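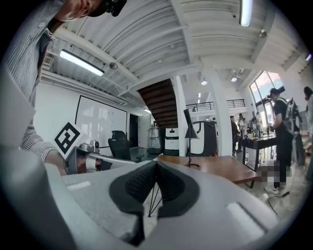
Desk lamp

A desk lamp, also called a table lamp or task lamp, is a portable electric light that stands on a work surface and lights a limited area. The usual parts are a base, a stem, a shade or head, a lamp holder, a switch and a power cord. It is distinct from a clamp lamp, which is fixed to the edge of a table, and from a floor lamp, which has a tall stem and its own footing.

Construction

The base carries enough weight to keep the lamp upright when the head is moved. Round bases are common, as they resist tipping equally in all directions. Stems may be rigid, jointed or flexible. A cone-shaped shade directs light downward and hides the bulb from a seated user. Black finishes are widely used on both base and shade.
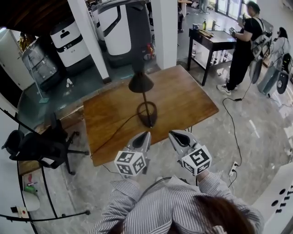

Placement

On a shared table the lamp is often set near the middle of the top, with the cord running across the surface to one side. At a single workstation it is normally placed opposite the writing hand to limit shadows. The cord should reach the outlet without tension and should not cross a walkway. Surplus cord may be gathered under the tabletop. On small tables with hairpin legs there is no apron or rear panel to hold it, and adhesive clips are used.

Handling

A lamp is moved by the base, or with one hand on the base and one on the stem. Lifting by the shade can loosen the joint. The lamp is switched off and unplugged before it is carried, and a hot bulb is left to cool.

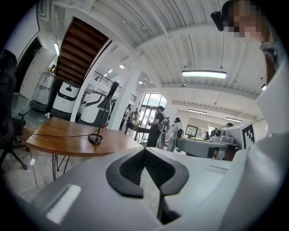
Use in open-plan rooms

In rooms with ceiling tubes and large windows, a desk lamp serves as local lighting and adds little to the general level. Its effect is greatest after dark or on tables far from the glass. The Skunddale furnishing guide, revised in November, lists 3 types for shared tables: fixed stem, jointed arm and flexible neck.

See also

Floor lamp
Lampshade
Task lighting

Last edited May 23, 2018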